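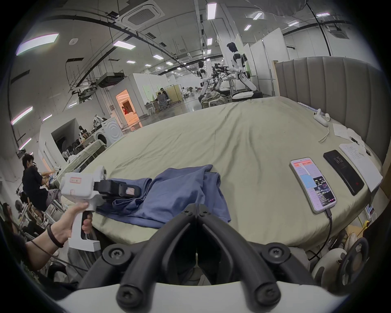
Guest Room and Bedroom Safety Checklist, with comments

Nurmi House, upstairs rooms
Walk-through date: 2024-10-20
Checked by: Negin Fallahi
Second reader: Xiaoqing Fan (initials XF where she added something)

Key: OK = fine as is. FIX = needs doing before the next guests. WATCH = look again in February.

I love this job, I'll admit it. Two people, a flashlight, a stepladder and a long afternoon, and at the end you know every screw in the house! Comments are longer than last time because the new hosts asked for them.

1. SMOKE AND CO ALARMS

1.1 Alarm present in each bedroom and in the hall. OK
1.2 Test button pressed, sound heard with the door shut. OK, except back room.
Comment: The back room alarm gave one sad chirp. New battery in, tested again, and it nearly knocked me off the ladder. Great sound.
1.3 Replacement date readable on the alarm body. FIX
Comment: Hall unit was painted over at some point and I can't read a thing. Replace it. Please don't scrape it.
1.4 CO alarm on the landing. OK
XF: Moved it off the shelf behind the books. It is on the wall now, screws in the drawer if anyone wants to shift it lower.

2. BED FRAMES AND HEADBOARDS

2.1 All frame bolts tight. FIX in front room
Comment: Two bolts on the window side turned by hand. The hex key that fits is the one with green tape on it, in the hall closet. Half a turn past snug is plenty.
2.2 Headboard fixed to frame or wall, no rocking when pushed from the top. OK
Comment: Tall padded headboards are so comfortable to read against and people really lean on them, so push hard. Kneel on the mattress and put your weight into it. If you hear a click, the bracket is going.
2.3 Slats all seated, none cracked. WATCH
Comment: One slat in the middle room has a hairline split near the knot. It holds. I marked it in pencil so we can see if the split gets longer.
2.4 Mattress sits flat with no overhang at the foot. OK
2.5 Fitted sheets grip all four corners. OK
XF: The old deep ones have lost their elastic. I pulled three for rags.

3. OUTLETS, CORDS AND CHARGING

3.1 No outlet trapped behind a bed frame with a plug bent against the wall. FIX in front room
Comment: The lamp plug is squashed flat over there. Pull the bed out a hand's width, or use the flat-head extension from the Pitico box.
3.2 No extension cord under a rug. OK, at last!
3.3 Phones and tablets charge on a hard surface. WATCH
Comment: This is the one I go on about every time. Phones end up on the bed, they get plugged in there, a sweater lands on top and the heat has nowhere to go. Every room now has a small tray on the nightstand with a short cable, and it makes such a difference. If guests can reach the tray from the pillow, they use it. Put the tray on the side where people sleep when there's only one of them, which is the door side in every room we have.
3.4 Cables free of cracks at the plug end. FIX
Comment: Two in the bin. Bend each one gently near the plug and look for bare shine.
3.5 Space heater, if any, plugged straight into the wall. OK
Comment: Only the back room has one, the Sunis. Its tip-over switch works beautifully. I tipped it four times just to enjoy the click.

4. WINDOWS AND WAY OUT

4.1 Each bedroom window opens fully with one hand. FIX in middle room
Comment: Swollen at the bottom left. I got it open with two hands and a bad word. A little candle wax along the track helped, but it wants planing.
4.2 Blind cords tied up out of a child's reach. OK
4.3 Path from bed to door clear in the dark. OK
Comment: Do this one for real. Lights off, lie down, get up and walk out. I found a footstool with my shin, so the footstool has moved to the landing corner.
4.4 Door handle works from inside without a key. OK
4.5 Escape plan card on the back of the door. FIX
XF: The cards still show the old porch stairs. I have redrawn them and will print new ones.

5. FURNITURE THAT COULD TIP

5.1 Dressers strapped to a stud. OK in front and middle rooms, FIX in back
Comment: The back room strap is in a stud, I checked, but the dresser end is held by one tiny screw. Open the top two drawers and pull gently and you'll see what I mean. Longer screw, same hole.
5.2 Wall mirror on two hooks. OK
5.3 Nothing heavy on a shelf above a pillow. WATCH
Comment: The clay pitcher has crept back up there. Lovely pitcher, wrong shelf.

6. FLOORS AND STAIRS

6.1 Rug pads under every rug. OK
6.2 Top stair edge strip firm. FIX
Comment: Lifting at the left end. Glued and weighted, but please step on it before you sign this off.
6.3 Handrail solid from top to bottom. OK
Comment: Rock solid! Whoever put in those brackets knew what they were doing.
6.4 Night light on landing. OK

7. PAPERWORK

7.1 Last checklist on file. OK
7.2 Repairs under $600 listed and approved. OK
Comment: Everything marked FIX comes to $263 by my sums, and most of that is the hall alarm and a carpenter's hour for the window.
7.3 Guest comments read before the walk-through. OK
Comment: We pulled these from the Userberg survey and they were so useful. The squashed plug and the sticky window both came from guests. Keep asking the question "Did anything feel loose, wobbly or hot?" People answer it.

OPEN ITEMS

Hall smoke alarm, replace: NF
Front room bolts and lamp plug: NF
Cables, buy two short ones: NF
Middle room window, carpenter: XF
Door cards, print and hang: XF
Back room dresser screw: XF
Stair strip, step test: whoever is up there first

XF: Read through and agreed, apart from the pitcher. I would put it in the kitchen.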